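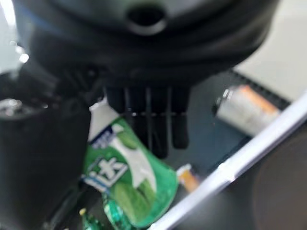

Robot picking at Haworth: your questions

Print this page | E-mail this page

What is changing?
The mixed-goods benches are getting robot arms for small items: snack packets, little cylinders, odds and ends. Cartons and glass stay with people.

Will anyone lose their job?
No. The 49 people on the benches keep their classification and pay. Some will move to checking and labelling.

What do I do when the arm drops something?
Press the amber button and wait for the arm to park. Don't reach into the tray while it is moving.

Is it faster than us?
Not yet. In the October trial it handled 341 items a shift. Shiny, crinkled packets gave it the most trouble.

Do I need training?
Yes, one paid session. Ask Sheila Naylor for a spot on the roster.

Does it record staff?
The camera at the wrist is for finding items. Footage isn't used for performance reviews.

Updated 10 May 2023

Print this page | E-mail this page

Comments (3)

Roy Tindall
Does the labelling job count towards the forklift ticket hours?

Dorothy Hulme
My wrists are better since I came off the bench. The beeping is a pain though, can it be turned down?

Callum Pilkington
Roy, it doesn't, I asked. Only dock hours count.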